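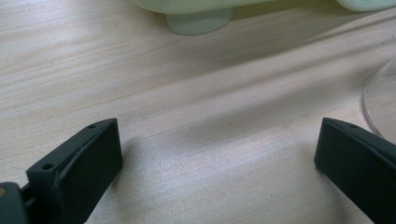
Charbonneau asked, after reading our first draft, why we needed so many recordings of such a simple task, and whether ten good ones would not teach the model the same thing. We could not answer this well in April. The present report is partly our answer.

Collecting Hand-Held Gripper Demonstrations for Table Tasks
Student project report, Veltetberg
July 16, 2019

1. Aim

The aim of our project was to gather examples from which a learning system can learn to pick up and move household things on a table. We did not build the learning system. It is the work of another group, called Wotex, and they gave us the format in which the examples must be delivered. The target was 1000 examples.

2. Method

We used a gripper which is held in the hand and has a camera fixed on it. The person moves the gripper to the object, closes the two fingers, carries the object and puts it down. One such movement is one example. The camera sees the fingers and the table from nearly the same point of view as it would on a robot arm, so no robot is necessary during the collection.

Each example begins with the fingers open and nothing between them. At first we did not keep this rule strictly, and some recordings began when the object was already touched. Wotex could not use them, because the approach was missing.

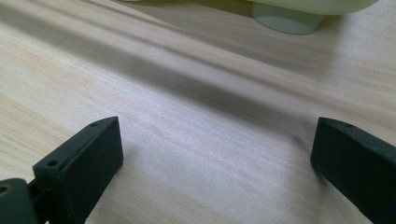
The start position was also changed between the recordings. We moved the hand a little to the left or right, or turned it, before a new example was started. If the hand always starts from the same place, the model may learn the path and pay little attention to the object. In the first week we forgot this very often, and 60 examples had to be recorded again.

3. Light and surface

We worked next to a window and did not close the blinds. Shadows on the table therefore changed during the day. We discussed this for a long time and decided to keep it, as the system should later work in ordinary rooms. The time of day was written in the log for every session.

4. Results

We delivered the full number to Wotex after 9 sessions. Most mistakes were of one kind: the recording was stopped too early, before the fingers were opened again. The first training, which Wotex named Mokorville, was still running when we wrote this report, so we cannot say how useful our examples are.

5. What we would change

The log should be filled in by a second person. When the same person holds the gripper and writes, lines are forgotten. We would also check the recordings on the same day, and not at the end of the week as we did.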